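Contra la mudanza al método

Llevo unos meses recibiendo recomendaciones de gente que me quiere bien. Que pruebe a levantarme a las cinco. Que apunte lo que ceno. Que me apunte al Didico, que a una compañera le ha cambiado la vida. Lo del Didico es un programa de hábitos que se paga por trimestres y que consiste, hasta donde he podido entender, en marcar casillas en una libreta y recibir un correo cada mañana preguntando si uno ya ha marcado las casillas. Pregunté en qué le había cambiado la vida a la compañera y me dijeron que ahora bebe más agua.

No tengo nada contra el agua. Tengo algo, y cada vez más, contra la idea de que cualquier costumbre pequeña deba venir con un método, un nombre y una cuota. Y como en este blog escribo de lo que me irrita hasta que deja de irritarme, hoy toca esto, 30/7/23, con la persiana bajada y el ventilador mal colocado.

Empiezo por reconocer que caí. Fue en septiembre, que es el mes en que caemos todos. Desmond Ridgeway, con quien compartí despacho cuatro años, me pasó un libro que prometía una persona nueva en 26 días. El número me llamó la atención. ¿Por qué 26? Lo busqué en el libro y el autor lo explicaba en una página y media en la que citaba «estudios recientes» sin citar ninguno. En otro manual que hojeé después eran 17, y en un tercero eran 100, con calendario desplegable para colgar en la nevera. Si algo tan concreto como el tiempo que tarda una persona en acostumbrarse a caminar por las mañanas da resultados tan distintos según quién lo venda, lo prudente sería sospechar que no se ha medido. O que se ha medido en gente muy distinta haciendo cosas muy distintas, que para el caso viene a ser lo mismo: no me sirve.

Hice los 26 días, que conste. Caminé por las mañanas. Al día siguiente de acabar llovía y no salí, y no pasó nada, ni bueno ni malo. Seguí siendo yo, con las zapatillas un poco más gastadas. Desmond me dijo que eso era porque no había hecho el ejercicio de visualización del capítulo segundo. Es una respuesta estupenda, y la he oído ya tantas veces que he empezado a fijarme en ella: si el método funciona, el mérito es del método; si no funciona, la culpa es tuya. Cualquier curandero de feria firmaría un contrato así.

Lo que me interesa es de dónde sale el hambre de estas cosas. Mi abuela tenía costumbres férreas y no leyó en su vida un libro sobre costumbres. Se levantaba temprano porque había gallinas. Comía fruta después de comer porque la fruta estaba en la mesa. Si alguien le hubiera hablado de su «rutina matinal» habría pensado que le hablaban de una enfermedad. Ya sé que esto suena a nostalgia, y de la nostalgia también desconfío – mi abuela tenía la espalda destrozada y habría cambiado las gallinas por una cafetera automática sin pensárselo. Pero queda algo cierto ahí. Sus hábitos colgaban de cosas que había que hacer. Los nuestros cuelgan de una aplicación.

Meenakshi Bisht me lo discute por escrito desde hace semanas, con una paciencia que no merezco. Su argumento es que los apoyos externos siempre han existido: las campanas, el calendario litúrgico, la sirena de la fábrica. Que una alarma en el teléfono es la campana de ahora y que me quejo del metal. Tiene parte de razón. Le contesté que la campana no me mandaba un resumen semanal de mis fracasos comparándome con otros feligreses. Me contestó que se notaba que yo no había vivido en un pueblo. Ese punto se lo doy entero.

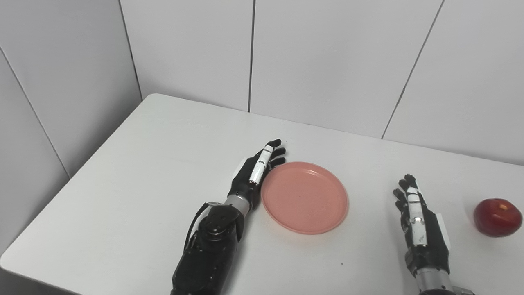

Vuelvo a lo de medir. Hay una clase de artículo que me encuentro cada poco y que sigue siempre el mismo orden. Primero, una anécdota sobre una persona muy ocupada. Luego, un estudio, a menudo con una muestra pequeñísima y hecho con estudiantes universitarios, que son la única especie que la psicología parece tener a mano. Después, un salto: de que unos estudiantes recordaran mejor una lista de palabras tras una siesta pasamos a que tú, que tienes dos hijos y un turno partido, deberías reorganizar la tarde. Y al final, la lista de consejos. El salto va siempre en la tercera parte, cuando uno ya está leyendo en diagonal y buscando la lista.

Me he entretenido en ir a las fuentes de algunos. No soy investigador ni lo pretendo; tengo una conexión a internet y cierta mala leche. Lo que encuentro suele ser mucho más modesto que el titular. Los autores de los trabajos escriben cosas como «en estas condiciones» y «no puede descartarse». Es una prosa árida y bastante decente. Todo eso desaparece en el camino, como desaparecen los huesos de las aceitunas en los aperitivos caros. Y lo que llega a la mesa es una frase redonda que cabe en una taza.

Harish Semwal, que me lee desde que este blog tenía el fondo verde, me escribió a raíz de la entrada anterior para decirme que exagero. Que a él le ha ido bien. Usa una libreta Esura, de las que traen la semana ya dibujada, y desde que la usa paga los recibos a tiempo. Me mandó incluso una lista de las cosas que ha dejado de olvidar. Le creo. No tengo ninguna razón para no creerle. Lo que le pregunté, y todavía no me ha respondido, es si habría pagado los recibos a tiempo con un cuaderno cuadriculado del bazar. Sospecho que sí. Sospecho que lo que hizo efecto fue sentarse un rato a mirar los recibos, y que la libreta le dio permiso para sentarse. Si es eso, me parece bien que cada cual compre los permisos donde quiera, pero llamémoslo por su nombre.

Con la comida es donde la cosa se pone peor. Asunta – perdón, Assunta Gatti, con dos eses, que ya me ha reñido por esto – organizó en su casa una cena en la que dos invitados seguían planes distintos e incompatibles. Uno no podía comer fruta después de cierta hora. La otra solo podía comer fruta después de cierta hora. Los dos tenían una explicación con la palabra «insulina» dentro. Los dos se encontraban mucho mejor que antes. Se pasaron la cena explicándonos a los demás por qué el otro estaba equivocado, sin decirlo nunca de frente, y Assunta acabó sacando queso, que por lo visto estaba prohibido en ambos sistemas y fue lo único que se terminó.

He pensado bastante en que los dos se encontraran mejor. No creo que mintieran. Creo que cuando uno empieza a prestar atención a lo que come suele comer algo menos de porquería, y que eso ocurre con casi cualquier regla, por absurda que sea. Si mañana invento una dieta que consista en no comer nada cuyo nombre empiece por ge, habrá quien mejore, porque se acabaron las galletas. Se lo dije a Assunta y me contestó que también se acaban los garbanzos y los guisantes, y que así empiezan las sectas.

Seraina Strebel da clases en un instituto y me contó algo que me dejó peor cuerpo que lo demás. En su centro han introducido un cuaderno de seguimiento, el Jilau, para que los chavales «se hagan cargo de sus metas». Cada uno escribe un objetivo y lo revisa con el tutor. Al principio ponían cosas como aprobar matemáticas. Luego aprendieron, que tontos no son, que los objetivos fáciles se cumplen y los difíciles dan lugar a una conversación incómoda. Ahora escriben «traer el estuche». Lo traen. Lo marcan. En el papel el curso va de maravilla. Seraina lleva tiempo diciéndolo en las reuniones y la respuesta que recibe es que habría que formular mejor los objetivos. Para lo cual hay, cómo no, un curso.

No quiero ser injusto. A algunas personas una estructura prestada les viene bien en un momento malo, y no voy a ser yo quien le quite el bastón a nadie. Cuando estuve enfermo me ayudó mucho una hoja pegada en la puerta con las pastillas y las horas. Claro que aquella hoja la hizo mi hermana con un rotulador, no me pedía que la valorase con estrellas y la tiramos cuando dejó de hacer falta. Esto último me parece lo principal. No conozco un solo método de los de cuota que te diga cuándo dejarlo. El de Lodhi, que es el que me recomendó mi dentista (¡mi dentista!), tiene nivel inicial, intermedio y avanzado, y después del avanzado hay una comunidad.

Alguien me va a preguntar en los comentarios qué propongo yo. Me lo preguntan siempre, como si para decir que una silla cojea hubiera que traer otra silla. No propongo nada. Yo sigo levantándome a horas distintas, pierdo los recibos y los encuentro. Camino cuando me apetece, que es más veces de las que pensaba. He dejado de contestar a los correos que preguntan si he marcado las casillas, y ya van espaciándose, supongo que me han pasado a otra lista.

La semana que viene iba a escribir sobre los colchones que se venden con noches de prueba, que es un asunto que tengo pendiente. Si alguien ha intentado devolver uno, que me cuente quién lo bajó por la escalera.

Contacto | © Todos los textos son del autor. Se pueden copiar citando el blog | Volver arriba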